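Section 2: Activating your Bremness phone

Before you start, charge the handset to at least half and have your store receipt ready.

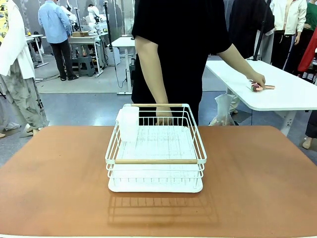

White dish rack with wooden handles and utensil cup.

1. Turn the phone off. Push the tray pin into the hole on the left side and slide out the SIM tray.

2. Set the SIM in the tray with the gold contacts facing down, then push the tray back in until it is flush.

3. Turn the phone on and choose your language.

4. Dial 801 and press Call. Enter the 10-digit order number from your receipt.

5. Wait for the text message that confirms your line is active, then restart the phone.

Note: Phones bought at a Kakgate store may already have the SIM installed. Start at step 3.

Caution: Do not remove the SIM during step 4. If the call drops, wait 2 minutes before dialing again.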